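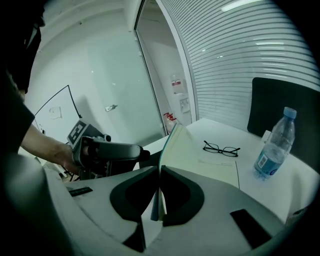
Reading time: 2 minutes

Ondorness Institute of Continuing Studies
Introduction to Paper Conservation
Handout 4: Paper Grain and the Behavior of Bound Sheets

Required for students in the Platent workshop. Please read before the session on Sat 16 November.

1. Grain direction

Machine-made paper has a grain. As the pulp travels along the moving wire, most of its fibers settle in the direction of travel, and the finished sheet bends more easily along that line than across it. Handmade paper has a much weaker grain, and in many sheets none can be found by hand.

Fibers take up moisture from the air and swell in width far more than in length. A sheet therefore expands mainly across the grain. In a bound volume the grain should run parallel to the spine — head to tail — so that the pages can turn freely and the swelling is taken up at the fore edge. Where the grain runs the other way, the spine holds the paper back and the leaves develop waves near the fold.

2. Tests for grain

Bending test. Curl the sheet gently toward its center without creasing it, first in one direction and then in the other. The direction that offers less resistance has its fold line parallel to the grain.

Tear test. Use scrap only. A tear along the grain runs fairly straight; a tear across it wanders.

Moisture test. Dampen one side of a small offcut. It will curl into a tube, and the axis of the tube is the grain direction. This test is not permitted on any item from the Curketti loan collection.

3. Opening a bound item

Support both covers before opening. Do not press the gutter flat. If a volume resists at a given angle, stop there and use foam wedges. Adhesive bindings fail most often when one section is forced down while the rest stands upright.

4. Written work

Submit a grain report on one notebook of your own choosing, with the result of the bending test and a sketch of the sewing or adhesive. The report carries 30 marks out of 70 for the September term. Blank forms are kept in Room 22, next to the Tello press.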